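FOR IMMEDIATE RELEASE

Tralta Opens Woodworking Training Shop in Trurow

TRUROW, Wednesday, June 15, 2022 – Tralta, a supplier of hardwood lumber and veneer to small cabinet shops, today announced the opening of a woodworking training shop at its Trurow yard. The shop has 20 benches and will offer evening and weekend courses in hand-cut joinery, veneering and finishing.

The first course, Drawer Making by Hand, covers stock selection, through and half-blind dovetails, and the fitting of a drawer to its opening. Students work in cherry and poplar supplied by the yard. Tuition is $300, or $270 for holders of a Tralta trade account, and includes all lumber. Students are asked to bring their own chisels and marking gauge. A dovetail saw may be borrowed.
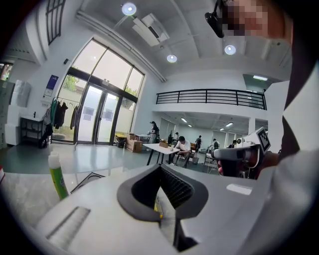
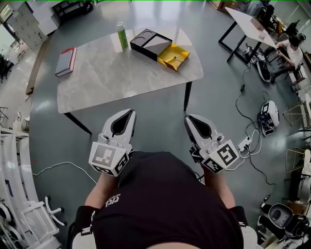 The benches were built to a pattern by Umia, a maker of workbenches and vises, and are fitted with a face vise and a sliding tail vise. Tops are solid maple, flattened on site after delivery. Umia will also supply replacement vise parts under a service agreement with Tralta.

A second course, on hammer veneering with hot hide glue, will begin in October. It will be taught with Bukhari, a restorer of period furniture, and will use sawn veneers as well as standard commercial stock. Places are limited to 20, and applicants should have completed the drawer course or be able to show similar work.

Sharpening stations are open to all enrolled students before class, with water stones and an 80 grit wheel for regrinding damaged edges. Power tool instruction is not offered at present – stock preparation will be done by yard staff.

Registration is open at the Trurow sales counter during normal business hours.

Media Contact:
Tralta Press Office, Trurow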